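Can a Machine Tidy a Bedroom Yet?

Dec 9, 2022

Ask people which chore they would hand over first and few of them say vacuuming. That one is more or less solved. They say laundry, dishes and picking things up off the floor.

Picking up is the one Ingeborg Haberkorn has spent most of her time on. She runs home trials at Wendance, a small company that tests household robots for the firms that build them. Since May her team has put machines through 69 bedroom jobs, from straightening a duvet to putting a pillow back on a chair.

A pillow sounds easy. It is light and it doesn't break. But it changes shape when touched, and a hand that closes on a corner may lift only the cover. "A mug tells you where to hold it," Haberkorn says. "A pillow doesn't."

Shop-floor robots have it simpler. At Harries, which packs machine parts, an arm picks up the same part from the same tray all shift. The tray is bolted down. Bedrooms are rearranged daily by the people who sleep in them.
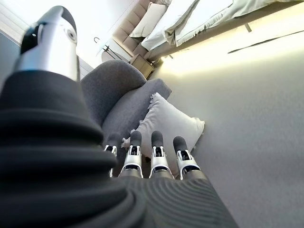 Four fingers and a thumb: a robot hand close to a throw pillow by a gray armchair.

The best machine in the trials finished four of every six pillow jobs without help. A person needs a few seconds for each. The robot took two minutes – longer if the pillow had slid to the floor.

Haberkorn expects the times to come down. Duvets are another matter, she says, and her team has not yet set a date for trying fitted sheets.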